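Ngubane Lab shares first results from its two-handed bowl study

Sostenden, 8 February 2018 - I've been waiting a while to write this one! My team at the Ngubane Lab is releasing the first results from Nidik, our method for teaching a two-armed robot to handle dishes using two very different hands.

Most two-armed setups use a matching pair. We went the other way and put a gripper on the left arm and a gloved, fingered hand on the right, then let Nidik work out which side should lead. My colleague Pravesh Kruger ran 308 trials with it, and the robot finished the full pick-up-and-pass in 72 percent of them.
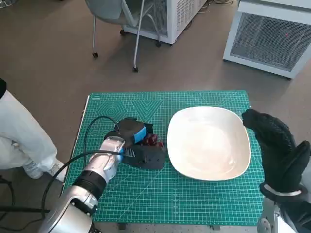
The gripper and the gloved hand on either side of a white bowl on the cutting mat.

I'll admit I expected the fingers to win every time. They didn't. With wide, shallow dishes Nidik kept choosing the gripper to hold the rim steady while the hand came in second, and I lost a bet with Pravesh over it (he's still waiting for his lunch).

The other half of the work is about where the robot looks from. A view from the head is great until an arm gets in the way, so we added a small camera down at the gripper and trained on both views together. It took us 6 tries to get the timing between the two to line up - not our finest month.

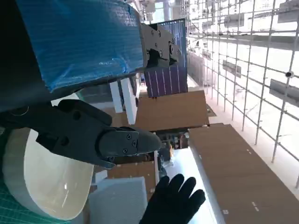
View from the camera at the gripper, with the gloved hand reaching up at bottom center.

We still have plenty to fix. Stacked bowls give us trouble, and so does anything with a handle. Our partners at Mimberg are helping us with a second round of trials, and we plan to put out the full write-up and the training code in June.

Questions about the study are welcome, and so are dish suggestions. Write to me, Petronella Mtshali, at the Ngubane Lab in Sostenden.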